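About Sadex

We're a small firm in Clukcombe, and we've been making grippers and the software that goes with them for longer than some of our younger colleagues have been out of school. Sharada Nadar started us off with one bench and a great deal of patience, and there are eight of us now, all still sharing the same kettle.

Most people come to us for Joseph, our two-finger gripper kit, and they usually meet him on a screen first (yes, he's a him, and it's far too late to change that now!). Every kit comes with Grirarier, our simulator, so you can try out a job in a make-believe room before you've bolted anything down or moved a single piece of furniture.
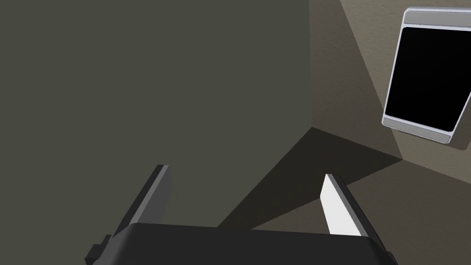
Fingers open in a simulated room, seen from just behind the gripper.

We do love a good long chat about what you'd like to pick up, so please send us your awkward shapes and your odd corners. A starter kit costs £1,446 with the simulator included, and schools pay £1,000. Sharada answers most of the emails herself, generally before 8 in the morning, and you're very welcome to visit the workshop if you let us know you're coming.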